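Home Blog Parts Contact

Two Sets of Fingers

Posted in November by Ulises Ticona

I finally got around to comparing the two sets of gripper fingers I bought this summer. One set is from Fukberg and the other is from Wostell. Both bolt onto the same gripper, so I left the arm program alone and only swapped the fingers.

The job is a mug and a mug tree. The arm takes the mug by the rim, and the handle has to go over a peg or come off it. I ran 30 tries with each set.

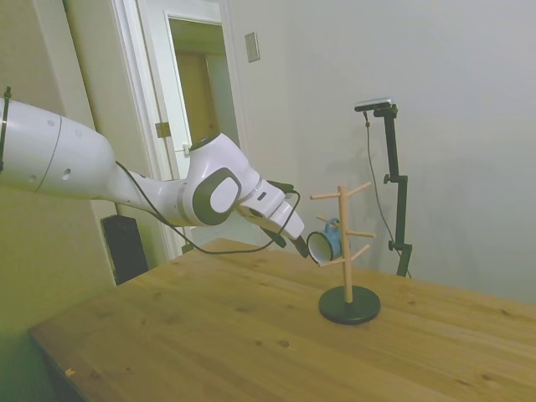

Enamel is slick, and the rim is where the Fukberg fingers had trouble. They slipped 5 times. The Wostell set slipped once, but those fingers are a little thicker and twice they bumped the post on the way in. I could fix that in the program by coming in from farther left.

Changing sets takes some 5 minutes if I don't drop a screw.

I'm keeping the Wostell fingers on for now. I still want to try a heavier mug, and the Murton controller update is waiting too.

Recent posts
Sabatier wrist camera, first week
Moving the arm to the back room
Cable ties I like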